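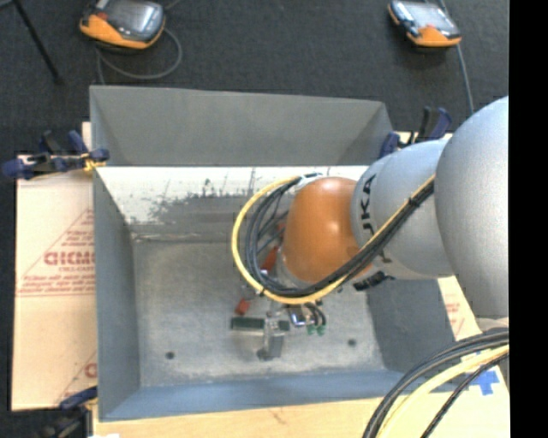

Hi, I'm Milan, and I run Dirnbridge Card Nights with my old college roommate, Wouter Groen. We teach people to play poker, brag and a bit of blackjack, all for chips that can't be cashed in anywhere. Cards are what I think about when I'm driving home.

We started in November in the back of a diner in Plestport, with 3 tables and one deck that was missing a jack. These days we have 70 regulars and a proper room on Zonach Street, and the mailing list hit 937 last month, which made Wouter very happy!

Beginners are who we love most. If you've never held a hand of cards in your life, come at 6:30 and I'll sit with you until the betting makes sense. Wouter takes the people who already know what a straight is and want to stop losing with one. He's a patient teacher, though a terrible bluffer.

We don't take bets, and we don't send anyone to a casino site. Snacks are free, parking is behind the Verstraete building, and the coffee is getting better. Email Milan Smits if you'd like a seat.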